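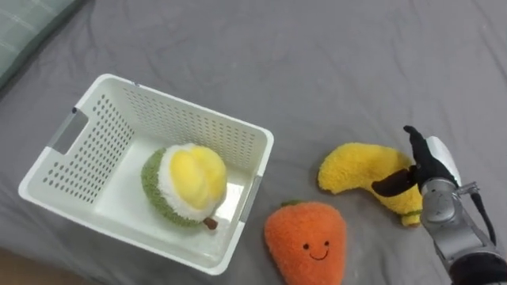
Soft Stuff & Small Rooms > Storage and Tidying
Thread: Plush fruit and veg, one basket or give up and let them have the bed?

durian_mom
Posts: 229
OK so I need opinions from people who have more plush than sense. My daughter collects the food kind, fruits and vegetables mostly, and they live on the bed. Every night they get moved off the bed, every morning they get moved back on, and in between I step on them. I finally went and got a white plastic basket, the kind with the little holes all over the sides and a handle cut into each end, and told her everything goes in there. The durian went in first because it's her favorite and my least favorite (it's a weird shape and it doesn't stack with anything).

My question is whether plastic is the right call. My sister Shanthi says I should've bought a fabric bin and that hard plastic is for the laundry room. I like that I can wipe it down. What do you all use?

troria_tidy
Plastic, no contest. I had fabric bins for years and they all end up slumped over like a tired sock. The cheap ones have a cardboard bottom, and one spilled juice later you've got a soggy mess. Holes are good too, plush holds on to damp if you wash it and put it away too soon.

habibur_g
Going to disagree with troria. Holes let air in, sure, but they let dust in as well. I keep my kid's stuffed animals in a canvas box with a lid and I wash them maybe twice a year. When they were in an open basket I was washing them all the time. Also a hard edge on a bed is not great if you've got a little one who dives onto the mattress head first. Mine is a diver.

durian_mom
The basket isn't staying on the bed lol. I just load it up there because that's where everything is. It'll go on the floor at the foot, or on a shelf if I can find one that isn't already full. She's eight, so past the diving stage, mostly.

And a lid would kill the whole thing for us. If there's a lid she won't put anything in. I know my customer.

karunaratne_s
No lid is right. My rule with my two is that cleanup has to be one move. Pick up, drop in, done. Add a lid and you've doubled it, and they'll leave the stuff on top of the lid. Ask me how I know.

How big are these things? I'm picturing an actual life size durian, which is a lot of fruit.

durian_mom
Big enough! It's got a fuzzy green rind on the outside and then the yellow part is all puffy, with a little brown stem that she used to chew on. The carrot is the problem child though, it's long, and if you put it in with the durian it wants to stand up and then it tips out. I've been leaving it for last and laying it across the top.

moushumi_n
Carrots go in FIRST. Long things on the bottom along the side wall, round things after that. Same as packing a suitcase, shoes before sweaters. If it's the last thing in, it'll be the first thing on your floor.

durian_mom
Moushumi I hate that you're right. Trying it tonight.

habibur_g
Still think you'll be back here in December asking how to get dust out of a durian.

rizwan_at_arkbridge
Can I be the grump and ask why they all have to be put away at all? I had a whole zoo on my bed growing up and I turned out okay. Plush is bedding with a face. Put the basket away and make the bed around them.

troria_tidy
Rizwan, have you ever tried to change a sheet with a zoo on it?

rizwan_at_arkbridge
You lift the zoo.

durian_mom
I did it your way for a long time, Rizwan, that's how we got here. The sheet comes off, everything goes on the floor, then the dog gets involved and we're down one tomato. (The tomato lived. He has a seam on him now.)

Anyway, I tried to take some of the advice and here's where we are.

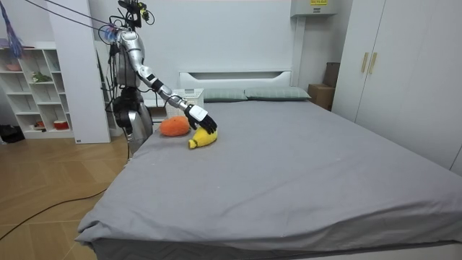

Sorting before loading helped way more than I thought it would. I pulled the sheet flat first so nothing was hiding in the folds, and then it was just a matter of deciding what goes in when. Moushumi, I'm counting the banana as a long thing, so it goes down the side next to the carrot, and the round orange guy can sit on top with the durian. The other thing I keep looking at is the white cube shelf. It has square cubbies and they've filled up the way cubbies do, there's a pink bowl on the top shelf that has no business being in a bedroom, and if I move a few things out I might be able to give the fruit a cubby of their own. Haven't measured to see if the basket fits. Does anybody here keep plush in cubbies with no bin, just loose?

moushumi_n
Yay!! Yes, banana is a long thing. Curved long things go against the curve of the corner if your basket has one.

Loose in cubbies works for exactly as long as you're the one doing it. Kids shove. You'll come in and it'll look like a vending machine that got kicked. I'd use a bin in the cubby if it fits and leave the basket for whatever's out that week.

karunaratne_s
We do loose and it's fine? One kind of thing per cubby though. Cars in one, dinosaurs in another, no mixing. The second you let a dinosaur into the car cubby it's over. My younger one got really into being the shelf police, so it pretty much runs itself now.

Measure from the inside of the cubby, by the way, and don't trust what the box says. I bought bins for our Handen shelf off the listing and every one of them was too wide to slide in. They're in the garage holding extension cords.

habibur_g
Off topic but are those little pale specks on the sheet lint? I get the same thing on gray sheets, they show everything. If it's the plush shedding, put them in a pillowcase, tie it shut, cold wash on gentle, then air dry. Do NOT put the fuzzy ones in a hot dryer. I did that to a penguin and he came out feeling like a doormat.

durian_mom
I'm guessing lint, I never checked. Could be toast for all I know. I've been using one of those sticky rollers on the sheet and it works until the next morning. Will try the pillowcase thing on the carrot before I risk the durian, if the durian comes out feeling like a doormat I'll have to move out.

troria_tidy
For gray sheets, a damp rubber glove beats the roller. Drag it in one direction and the fuzz balls up. I've been doing it since I had cats.

rizwan_at_arkbridge
Pillows look very neat up there by the headboard. Lots of room for a zoo in front of them. Just saying.

durian_mom
Two can stay out at night, that's the deal we made at dinner. She picks which. It was supposed to be one, and she argued me up, and I was tired.

karunaratne_s
Two is a good deal, hold the line. My sister started at two and there's got to be 1000 of them in that room by now.

moushumi_n
Which two did she pick?

durian_mom
Durian and carrot. So the biggest one and the one that pokes you in the back. The basket is half empty and I still got poked at story time.

habibur_g
Should've got the lid.

durian_mom
Measured! The basket doesn't fit in the cubby the wide way, but it'll go in short end first and stick out a little. Handle faces front, so she can pull it out by herself. Shanthi came by, looked at it, and said "well, it's still plastic," and I'm taking that as a yes. Pink bowl is back in the kitchen as of tonight. If anybody has a rubber glove brand that doesn't stink, post it please, the ones I've got make the whole bed smell like a balloon.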